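Greifer warten im Alltag: Was vom Wartungsplan übrig bleibt
Sprechernotizen, Theda Dreßler, Anwendertreffen Merura, 14. Februar 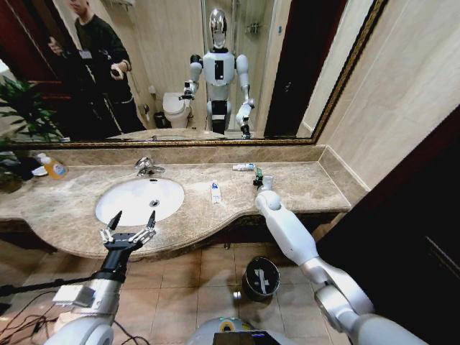 Kurz vorstellen, dann gleich zum Plan. Im Wartungsheft stehen 200 Betriebsstunden zwischen zwei Greiferprüfungen. Ich habe gefragt, woher die Zahl kommt, und eine Antwort bekommen, in der dreimal das Wort Erfahrungswert vorkam. Auf dem Prüfstand mag das stimmen. Am Waschtisch glaube ich es nicht: Flüssigseife, Zahnpasta, ein Becken direkt vor den Fingern, und beim linken Greifer liegen die Metallgelenke offen. Hand heben lassen: Wer hat seine Gelenke bei der letzten Prüfung wirklich ausgebaut? Pause aushalten.

Folie 2: Finger
Die Spitzen zuerst. Sichtprüfung reicht mir nicht, ich fahre mit dem Fingernagel über die Kante. Seifenreste sieht man auf Schwarz schlecht. Wischen mit feuchtem Tuch, kein Lösemittel, auch wenn Plimon das auf seinem Merkblatt für unbedenklich hält. Bei uns wurden zwei Paar davon klebrig. Mag Zufall sein, ich probiere es kein drittes Mal.
Danach Spiel prüfen, Greifer stromlos. Wackelt ein Finger, Bolzen tauschen. Nachziehen hilft eine Woche.

Folie 3: Kabel
Mein Lieblingsthema, bitte nicht zu lang werden. Linker Arm, Kabel schauen unten neben dem Arm gern lose heraus, und jeder Techniker legt sie anders zurück. Im September Ausfall an Gerät 13, Fehlercode 501. Laut Handbuch »Kommunikation gestört«. Getauscht wurden Steuerplatine, Greifer und noch einmal Steuerplatine. Am Ende war es ein Stecker. Rechnung über 889 Euro, Stecker nicht einzeln ausgewiesen.
Seitdem: Arm von Hand durch den ganzen Bereich führen, Kabel dabei beobachten, erst dann Platinen bestellen.

Folie 4: Kalibrierung
Prulline verspricht Selbstkalibrierung nach jedem Einschalten. Das Protokoll meldet »erfolgreich«, auch mit verbogener Fingerspitze, das haben wir ausprobiert. Deshalb Messdorn und Kontrolle von Hand, links und rechts getrennt. Spiegel und blankes Chrom würde ich beim Test mit im Raum lassen. Wer nur vor grauer Wand kalibriert, misst die graue Wand.

Folie 5: Wer macht es?
Elfriede Fröhlich führt bei Eichhorn ein Heft aus Papier, eine Zeile je Eingriff, mit Unterschrift. Erst belächelt, inzwischen schaue ich dort vor der Datenbank nach. Falls die Frage nach vorausschauender Wartung per Software kommt: Zahlen zeigen lassen, und zwar auch die Fehlalarme.

Heft herumgeben, wieder einsammeln! Fragen.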